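4. Descaling your Utorden kettle

4.1 When to descale

Your kettle will tell you when it wants descaling. The amber light beside the switch comes on after 367 boils and stays on until you do something about it. It can't be dimmed, covered with tape (the tape melts) or reasoned with.

If you live in a hard water area you may notice the signs well before the light does: flakes in your tea, a noise like gravel in a washing machine, or guests who say they're fine with squash. Don't wait for the light in that case. Descale when the kettle looks as though it needs it.

4.2 What you will need

Descaling powder, one sachet (two are supplied, taped inside the lid of the box you have probably thrown away)
A cup or beaker for mixing
A spoon you don't mind about
1,000 ml of cold tap water
An hour in which nobody will want tea

Plain white vinegar will do if you have run out of sachets. Malt vinegar will also do, but your kitchen will smell like a chip shop until at least the following evening.

CAUTION: Unplug the kettle and let it cool before you begin. Never descale a kettle that is sitting on a live base.

4.3 Mixing the solution

1. Pour a little of the cold water into the cup.
2. Add the powder to the water. Adding water to the powder gives you a lump, and the lump will outlive the kettle.
3. Stir until the liquid is clear. It will fizz for a moment.
4. Leave the cup to stand on a level surface while you rinse out the kettle.

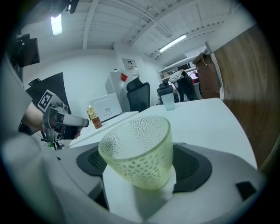 Fig. 7. A plastic-free kitchen is not required. Any clean cup will do for mixing, plain or patterned.

NOTE: Wash the cup well before anyone drinks from it. The solution is mild, but it tastes of batteries. Put it somewhere other people won't mistake it for lemonade.

4.4 Descaling

1. Tip the mixed solution into the kettle and add the rest of the cold water.
2. Close the lid. Put the kettle back on its base and plug it in.
3. Press and hold the switch for four seconds, until the amber light blinks. The kettle will now warm the water without boiling it. If you hear a rolling boil, you let go too early. Switch off, wait for it to cool and press again with more conviction.
4. Leave it alone until the blinking stops.
5. Unplug, empty the kettle into the sink and admire what comes out.
6. Fill with fresh water, boil and pour away. Do this twice.

CAUTION: Don't open the lid while the light is blinking. The steam comes out sideways, which we regard as a fault in steam.

4.5 Resetting the light

The light should go out by itself after the second rinse. If it doesn't, lift the kettle off the base, count to four and put it back. If it is still on, the scale sensor (the small metal stud on the inside wall, below the spout) probably has a crust on it. Rub it with a damp cloth. Do not use wire wool, a knife or your thumbnail -- the stud is softer than it looks, and the warranty is firm on this point.

Continue to section 5 for cleaning the outside, where the fingerprints are.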